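**Ticket:** Kitchen hot water takes forever, pump never rests
**Opened by:** Anjani Hutapea
**Opened:** January 7, 2026
**Product:** Jederico under-heater recirculation pump, with Fudby clip-on sensor
**Status:** Solved (one small question still open at the bottom)

### Original report

Hi all! First off, I love this pump. We put it in last May and for months it was the best thing in the house. You turn the kitchen tap, you count to seven, you have hot water. I told everyone. I made my sister come over and stand at the sink.

Now something is off. Three symptoms, all new:

- Hot water at the kitchen faucet takes 100 seconds to arrive. Timed it on my phone, twice.
- The pump hums pretty much all the time, even when the schedule says it should be sleeping.
- The *cold* side in the kitchen starts out lukewarm and stays that way for a good while.

The bathroom next to the heater is perfect. Upstairs shower is okay, a bit moody. The kitchen is the far end of the run: 96 feet of pipe according to the drawing the previous owners left in the basement (bless them, they labeled everything).

Setup, so you don't have to ask: tank heater in the basement, Jederico pump on the hot outlet, no dedicated return line, so the cold line does the job of a return. There's a Rullik crossover valve under the kitchen sink, the thermostatic kind that's meant to close once the water reaching it is warm. Fudby sensor is clipped to the pipe just before that valve. 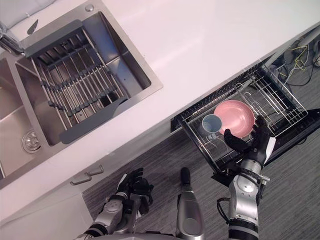
*Kitchen sink, the slow one.*

Things I already tried before writing in:

1. Power cycled the pump. No change.
2. Deleted the schedule and made it again. No change, but my schedule is prettier now.
3. Unscrewed the aerator and rinsed it. A few grains of grit came out. Flow was slightly better, the wait was the same.
4. Checked that the heater wasn't turned down. It wasn't.

Happy to test anything. I mean it, I find this stuff really fun, and I have a thermometer and a bucket.

### Reply from Jederico support

Thanks for the thorough report, Anjani. Lukewarm cold water plus a pump that won't stop usually means water is crossing from the hot side to the cold side when it shouldn't. The most common place is the crossover valve itself, when it sticks open.

Please try the following and post your results:

- Put the pump in manual mode and turn it off for an hour.
- With the pump off, run the kitchen cold tap until it is fully cold. Shut it off. Wait ten minutes. Run it again and take the temperature right away.
- Check the Fudby reading in the app against a thermometer held on the same pipe.

Please also tell us the firmware version shown on the pump's settings page.

### Update 1, Anjani

Did all of it! Results:

Firmware is current, I checked twice, and the app agreed with me both times.

Fudby sensor: the app and my thermometer are within one degree of each other with the sensor clipped on properly. I did find that the clip had slid down the pipe and was partly touching the cabinet wall, so I moved it back up and put a little foam sleeve around it. I was so sure that was it. I even told the kids it was fixed. It was not fixed.

Cold tap test is where it gets interesting. Pump off, ran it cold, waited, ran it again: lukewarm. With the pump *off*! So something is letting hot water wander into the cold line all by itself, no pump pushing it.

I take it this rules out the schedule and the sensor, and leaves the Rullik valve or something I haven't thought of. Flashlight is charging.

### Reply from Jederico support

That's a very useful result. If the water moves with the pump off, there is a pressure difference between the two lines and an open path between them.

Next step is to isolate the crossover valve. Close both shutoffs under the kitchen sink. Leave them closed and repeat the cold test at another fixture on the same branch. If the other fixture still gives lukewarm water from the cold side, your Rullik valve is not the culprit.

While you have the valve isolated, it is worth pulling the small screen on the hot inlet and cleaning it. Place a towel in the cabinet first.

### Update 2, Anjani

Towel placed. Good call on the towel.

Moved the whole cleaning supply collection out of the cabinet, closed both shutoffs, and opened the faucet to let the pressure go. The screen came out with needle-nose pliers and it was gunky! Tan, sandy stuff, enough to cover a dime. I soaked it in white vinegar, went at it with an old toothbrush, and put it back with a new washer from the hardware store on Sumampouw Street. Total cost of this repair so far is one washer.
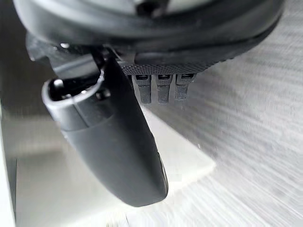 Then I went down to the powder room, which is on the same branch, and ran the cold side there with the kitchen completely shut off. Lukewarm again. So the poor Rullik valve has been innocent this entire time and I owe it an apology. The screen did need cleaning, and the flow in the kitchen is clearly better with the shutoffs back open, but the wait is still way longer than it was in May.

I drew out the whole house on the back of a calendar page, every fixture that touches both hot and cold. Kitchen, powder room, upstairs shower, upstairs sink, washing machine, utility sink in the basement. I'm going to close them off one by one and do the same cold test after each. My husband has been informed that he may lose water at any moment.

Here's the procedure I settled on, in case it helps somebody else with the same headache:

- Pump off the whole time. Leave it off.
- Run the powder room cold tap until the thermometer stops dropping. Write that number down.
- Shut the stops on the fixture being tested.
- Wait ten minutes. Tea is good here.
- Run the powder room cold again, thermometer in the stream from the very first splash.
- If the first splash is lukewarm, that fixture is cleared. Open its stops and move on.
- If the first splash is cold, you have found your leak path!

### Comment from another user

Following this one closely, I have the same pump and the cold side in my guest bath has been weird. Before you tear into the shower: look at anything with a hose on it. Single-handle mixers with a cheap cartridge can do it, and so can any faucet that gets left open with a nozzle or shutoff on the far end. Both sides are open to each other the whole time and you'd never see a drip.

### Update 3, Anjani

OH. Oh my goodness. Comment person, you are a genius.

The utility sink in the basement. Last fall I screwed a garden hose onto that faucet so I could rinse the dog in the side yard with warm water (she is a very spoiled dog). The hose has a spray nozzle with a trigger. When I finished, I let go of the trigger, coiled the hose, and never closed the handles. Both handles were open. Hot and cold have been holding hands in that faucet for months.

I closed the two handles, waited my ten minutes, and the powder room cold came out *cold* from the first splash. I may have yelled.

Then I turned the pump back on and gave the system an evening to settle. Results at the kitchen:

| Test | Before | After |
|---|---|---|
| Time to hot, kitchen | 100 seconds | 7 seconds |
| Cold side, first splash | lukewarm | cold |
| Pump behavior | hums constantly | runs, stops, rests |
| Fudby reading when the pump stops | never got there | 96 °F |

Seven seconds! Right back where it was when we installed it. The pump had been shoving warm water up the line and most of it was taking the short way home through the basement faucet, so the far end never got warm enough to tell the pump to quit. It was trying so hard.
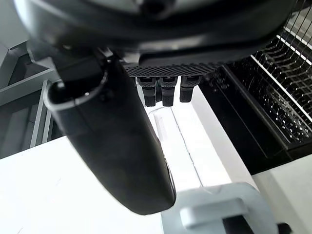 *Kitchen.*

### Reply from Jederico support

Excellent work, and thank you for writing up the test order so clearly. We would like to link to your procedure from our crossover troubleshooting page, if that's all right with you.

Two follow-up suggestions:

- If you want to keep the hose connected, fit check valves on both supplies at the utility sink. Closing both handles after each use also works.
- Check the hot inlet screen on the Rullik valve again in a few months. The amount of sediment you described is on the high side. Flushing the water heater may reduce it.

### Update 4, Anjani

Yes, please link it! Link anything you like.

I'm getting the check valves anyway, mostly because I know myself and I know that dog. They're sitting in my cart. In the meantime there's a strip of blue tape on the utility faucet that says CLOSE BOTH in marker.

Flushed the heater this morning too. First bucket was cloudy with more of that tan sand in it, second bucket was better, third was clear. I had no idea you were supposed to do that, and it was weirdly satisfying.

One last question and then I'll leave you all in peace. The app's history page shows the pump has logged 1,000 starts since the last reset. Most of those have to be from the stretch when the hose was hooked up, right? Is that a number I should care about for the life of the motor, or do these things shrug it off? It sounds perfectly smooth to me, no rattle or grinding, and it's quiet enough now that I have to put my hand on it to tell it's running.

### Status change

Marked **Solved** by Anjani Hutapea. Question about start count passed on to the pump team, ticket stays open for replies.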